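Zarkel method

The Zarkel method is a way of teaching two robot arms to take single garments out of a mixed heap of clothes. It was developed at the Skamereck laboratory in Mustemside and treats picking as a search for a good fold to hold, with no attempt to work out the full shape of each garment first.

The method uses a fixed camera that looks over the workspace and a small camera near each gripper. The fixed view is used to choose a part of the heap, and the close view guides the fingers onto a fold.
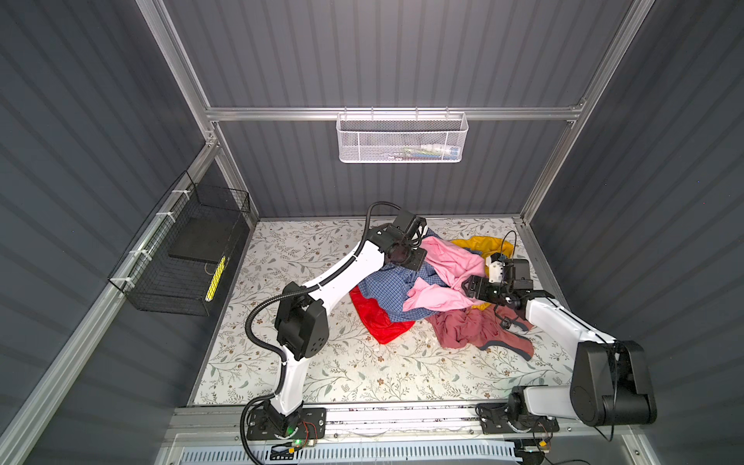
Training relies on recorded demonstrations in which an operator steers both arms. The first data set, known as Ghanem, held 174 demonstrations, of which 125 were kept for training. The rest were set aside for testing. Heaps were made up of garments in different colors and fabrics – plain and checked, thin and thick – so that the learned policy would not depend on color alone.

Overlap is the main source of error. When one garment lies partly under another, the gripper may close on both layers and lift them together. The policy then lowers the fabric and tries again at a new point, up to two times, before moving to a different part of the heap.

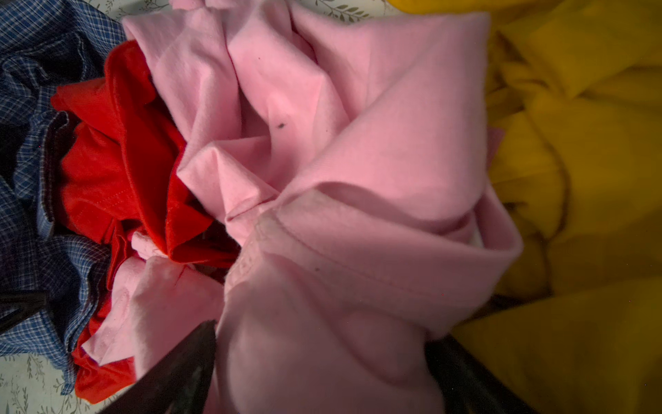
Close view of gripper fingers at a pink garment, with red, yellow and blue plaid fabric next to it.

Later versions added a step in which the second arm holds down the lower layer. Folding and sorting are outside the scope of the method.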